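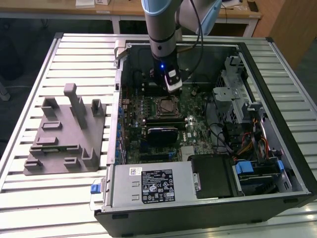 4.2 How makers choose a face

We come now to the part of the study that our makers most wanted to talk about, and that we, coming to soft toys from the study of written instructions, had expected to dispose of in a paragraph. Each of the 103 makers who stayed with us through the project was asked to bring finished crocheted toys to the table and tell us how they were made, in whatever order the telling came. Between them they brought 499 toys. There were rabbits and bears in great plenty, as one would expect, but also a family of turnips, several dragons, and a whale so heavy with stuffing that it had to be carried in under one arm.

Figure 4. A robot arm over an open desktop computer tower lying on a slatted aluminum table.

The written patterns are very full on the subject of the body. They give the stitch count for every round, they say where to begin decreasing for the neck, and the better ones warn the reader before the stuffing goes in that the opening is about to become too small for comfortable fingers. When they reach the face, the same patterns go quiet. A typical line from the Rirnonico collection, which most of our makers knew well, reads "Embroider nose and mouth as desired." We grew rather fond of that line. It comes after pages of careful counting, and it hands the maker the one decision on which, by every account we heard, the whole toy depends.

What do makers do with this freedom? In the interviews, the commonest first answer was some form of "I just move the eyes around until it looks at me." Almost everyone described a stage of pinning, in which the eyes (or pins with colored heads, or scraps of felt) are tried in one place and then another before anything is fixed. Some makers do this at the kitchen table in one sitting. Others leave the pinned head on a shelf and walk past it for a few days, and come back to it when they feel they have stopped seeing it. One maker in Turkley told us that she turns the head upside down to check whether the eyes are level, a habit she had carried over from icing cakes, and when we mentioned this in later interviews several people went home and tried it.

The spacing of the eyes was discussed with great seriousness. Makers agree that eyes set low and wide apart give a young look, and that moving them up by even a single round makes the animal older and, in the words of one grandmother, "a bit like somebody at the bank." We had wondered whether this shared knowledge came from the patterns, and went back through them to check. Very few say anything of the kind. It seems to travel by other roads: from friend to friend, in workshops, and in the comments that makers leave beneath one another's photographs. The Wickramasinghe workshop, where a good many of our makers had learned their first magic ring, gives over a whole evening to faces, and those who had attended it used a noticeably richer set of words when they talked about eyes and brows than those who had not.

4.3 Naming, and when it happens

We asked 51 of the makers a further set of questions about names. We had supposed that naming was something that happened at the end, when the toy was finished and ready to be given away or sold, much as a title is put on a story. This was true for makers who sell at fairs, who tend to choose a short sweet name and write it on the tag along with the washing advice. For those who make toys for their own family, the name arrived much earlier – very often in the same hour as the eyes.

Tania Ekanayake, who had been making rabbits for her nieces since the oldest was in a crib, put it better than we could. "Before the eyes it's a ball," she told us. "I can throw it in the bag with the scissors. After the eyes I put it in the side pocket." She had named the rabbit on the table in front of her while its ears were still two flat pieces lying in the yarn basket, and she spoke of having to finish "him" before the weekend. We heard the same change from "it" to "he" or "she" in many of the interviews, and when we went back to the transcripts, it fell close to the first mention of the face in nearly every case where it happened at all.

There is a practical side to this as well. A toy that has been named is harder to unravel. Makers told us, sometimes a little sheepishly, about heads that were plainly too large for their bodies, or legs that did not match, which they would have pulled out without a second thought if the eyes had not already been in place. Plastic safety eyes make the matter worse, as their backs cannot be taken off again without a good deal of force, and more than one maker had found it easier to crochet a new and larger body than to give up a head she had come to like. We would gently suggest to pattern writers that the reminder to check the size of the head belongs before the eyes, and that it deserves a line of its own.

4.4 Yarn and the feel of the character

Our last group of remarks has to do with yarn. The makers who worked in Osteck cotton described their toys in terms of neatness and clean edges, and they were more likely to embroider small details such as lashes, freckles, and toes. Those who preferred fuzzy yarns said that fine stitching simply sinks out of sight in the pile, and they put the character into the shape of the ears and the tilt of the head. Neither group thought much of the other's method, though they were very polite about it.

We do not want to lean too hard on this difference. Many of the makers use whatever is left over from a blanket, and a leftover yarn brings its own history to the toy – the green of a baby jacket, say, that the child who wore it is later pleased to find again in a frog. Patterns usually list the yarn as a material and leave it there. The makers, when they were given time to talk, nearly always began with where the yarn had come from, and we return to these accounts in the next section, where we look at toys made as gifts.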